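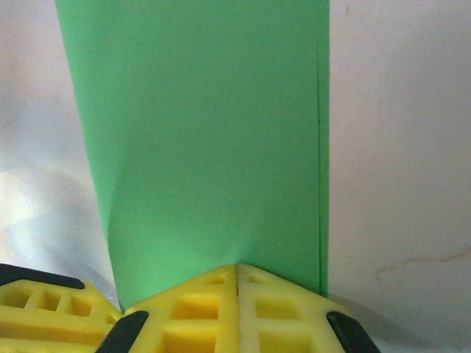
A green sheet, pinched near the bottom.

Uzma Gilani has directed four shows without a script and would like people to stop calling it brave. "You book a room, you put eight actors in it, and you tell them there's no play yet," she says. "That isn't brave. Half the time it's because I couldn't find a play I liked."

We meet at a coffee place behind the Sandberg, the 336-seat house in Firkstead where her new piece, Citach, opens in July. It follows two sisters who inherit a ferry company, or it did when we spoke. The ending had changed twice that week. I had come with doubts. I've sat through a lot of devised theater, and much of it felt like watching a meeting with the lights turned down.

She doesn't argue. "Most of it is too long. People fall in love with what they made up at three in the afternoon, and then an audience has to sit through it at nine at night."

So who cuts? In her press notes the company "writes together," a phrase I've learned to distrust. Pressed on it, she laughs and then takes a while to answer. "I cut. We all make the material, I take it home, and I come back with less of it. Someone is usually mad at me until lunch."

That sounds a lot like a playwright to me, and I tell her so. She says a playwright gets paid more. Her actors get $700 a week for rehearsals and $800 once the show is running, and they share the writing credit. Whether they share any money if the piece is picked up elsewhere is "still being talked about," and I couldn't get her to go further than that.

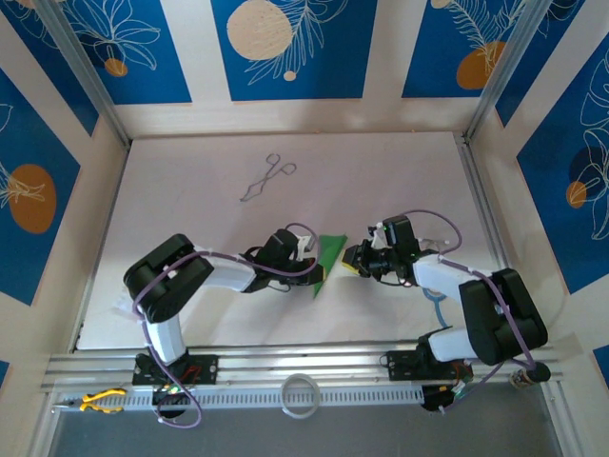 Hammad Orakzai, reached by phone later, was blunter about it. He was in her last show, at Flevdale, and says a whole scene of his went in almost word for word. "My name was on the program in the same size type as everybody else's. Great. Then it toured without me." He would work with her again, he adds, but he'd want a contract that says what a credit is worth.

When I put this to Gilani she doesn't dispute it. "He's right about the scene. It was the best one in the show." She thinks the tour was handled badly, and blames the speed of it.

I still don't know if Citach will be any good, and she won't promise. The piece was running two hours and ten minutes at the last count. She wants ninety. The sisters' big argument, which the cast loves, is probably going.

"They don't know that yet," she says. "When does this get published?"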